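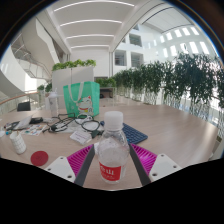 Where Does Your Drinking Water Come From?

Have you ever had a big drink on a hot afternoon and wondered where that water was before it got to you? I used to think about this a lot when I was small, mostly in the back seat of the car on the way to my nan's, and my poor mum had to put up with the questions the whole way. So let's go through it slowly, because it's a good story and the water in it is very, very old.

Old water!

The water on Earth goes round and round. The sun warms the sea and the lakes, and tiny bits of water float up into the air as a gas called water vapour. Up high, where it's colder, the vapour turns back into tiny drops, and lots and lots of those drops together make a cloud. When the drops get big and heavy, down they come as rain (or snow, if you live somewhere chilly). Grown-ups call all this the water cycle. It has been going since long before there were people, so the water in your glass might once have been a puddle that a dinosaur stomped through. I still love that.

Down the hill

Rain that lands on hills and mountains has to go somewhere. Some of it runs over the ground into creeks, the creeks join up into rivers, and many rivers have a dam built across them to hold the water back in a huge lake called a reservoir. All the land that drains into one river or reservoir is its catchment. You live in a catchment too, even if you can't see a river from your house.

Near the town of Dararlow, where I grew up, the reservoir sits behind a wall 63 metres high. We went there on a school excursion in February and it was so hot that our teacher, Mr Noonan (Darragh Noonan, but we'd never have dared), let us eat lunch with our shoes off.

Under the ground

Not all the rain runs away. Some of it soaks in, past the grass roots and the worms, and trickles down between grains of sand and through cracks in the rock. Rock that holds water like this is called an aquifer. People can drill a deep hole, called a bore or a well, and pump the water up. Sometimes it comes out all by itself, and then we call it a spring.

As water creeps through rock it picks up tiny amounts of minerals, such as calcium. You can't see them, but they change the taste a little. That's why the water at your cousin's place might taste funny to you, and yours tastes funny to them!

Making it safe

Creek water can look lovely and still have germs in it, so please don't drink it unless a grown-up says it's been treated. At a treatment plant, something is added to make the bits of dirt clump together and sink. Next the water goes through filters, often made of sand. Last of all, a little chlorine is usually put in to deal with the germs.

Myrto Kourkoulas works at the plant in Clorkano and tests the water there. Her first test is at 4 in the morning, when most of us are snoring.

Try it yourself: a sand filter

You'll need a funnel, some cotton wool, clean sand, small gravel, a jar and a cup of muddy water. Put the cotton wool in the bottom of the funnel, then the sand, then the gravel on top. Stand the funnel in the jar and pour the muddy water in slowly. Do it again with the water that comes out and see if it looks any clearer. Don't drink it, though, as the germs are far too small for your sand to catch. Tip it on the garden when you've finished.

Words to remember

Vapour: water that has turned into a gas.
Catchment: all the land that drains to the same place.
Aquifer: rock or sand underground that holds water.
Reservoir: a lake where water is stored for people to use.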